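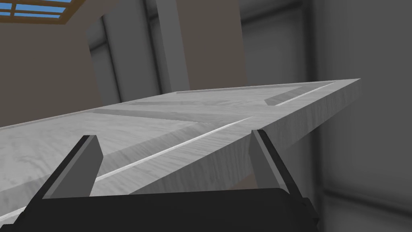

Majdi Karaki asked me at the last catch-up whether the students are learning robotics or just learning to be patient, and I said I'd put a proper answer in this report. So, Majdi: both, and the second one took longer!

We started the door task in April, all in simulation as agreed, with the arm set to get its gripper on a panel door. I'd thought it would be the easy one (it's a big flat thing, how hard can it be?). Well. The first version of the Nakpan controller kept coming in at the wrong angle and shoving the door along, so the club rewrote the approach from scratch. They've now logged 340 runs on the new version and 200 of those ended in a grip that held. The old one managed 321 runs before we gave up on it, and I'd rather not put the score in writing.

The room model came from Ewan Whitcombe, skylight and all, and the group have got very fond of it. It does slow the older laptops down, so we've made a plainer copy for the Tuesday lot, who have the worst machines.

Money: we've spent £391 of this term's grant, nearly all of it on memory for those laptops and a second-hand monitor. The Mamura licence is paid up. I haven't touched the travel line yet, as we still don't know if the Westusitz heat is going ahead in person or online. Could you chase them? They don't answer my emails.

Next up is getting the gripper to pick its own spot on the edge of the door. At the moment a student types the position in, and they argue over it a lot. Two of the younger ones want to try it with camera input only, which I think is a bit ambitious, but I've said they can have a go over the holidays and report back in September.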